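January, gone seven in the evening

Still buzzing, so I'm writing this before the tea goes cold. We had the Drellel arms stitching for most of the afternoon and I got the good stool, right by the monitor. I've laid out trays at Brimard for long enough to have seen a great many people sew, and I still leaned in like a student on her first day. Two knots done and a third on the way, with the thread crossed over in the middle - and those little jaws pulled my shoulders up round my ears every time they closed.

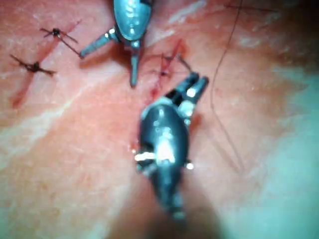
What's changed for me

My hands, mostly. I used to spend a session holding, cutting, passing, holding again, and by the end my thumbs ached. Now I set up the arms, check the instruments, watch the close view and keep the log. The log is my pride and joy! We passed 1,359 stitches today, all in my handwriting first and then typed into the Tudard system, which still throws me out if I stop for a biscuit.

I was properly worried last spring that there'd be no job left. There is, and it's a different one. I'm asked what I think now. When I said the thread was being left too long before the next pass, the two engineers pulled up chairs and we went through it together for 70 minutes, and the new setting has my note beside it. I don't think anyone wrote down a word I said in the old room.
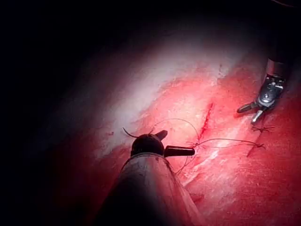

My eyes are the thing I have to look after these days. I'd never have guessed that watching would be more tiring than doing, but it is, and I went home with a headache twice before Christmas. The glare is the worst of it, that milky band lying right across the red, and then you have to find a thread as fine as a hair looping over the cut and decide if it's where it ought to be. I've asked for the lamp to be moved and for a swap at the screen every half hour. The lamp is a yes. The swap is "under discussion", so I shall keep discussing it.

I do miss the chat a bit. We used to talk over the tray all day long, and with everybody looking at a screen it goes quiet. I might bring the radio in.

Ozoliņš want to see the log next, all 61 pages of it, so tomorrow I'm going through my sevens, which look like ones. Must also order more thread and find my other glasses.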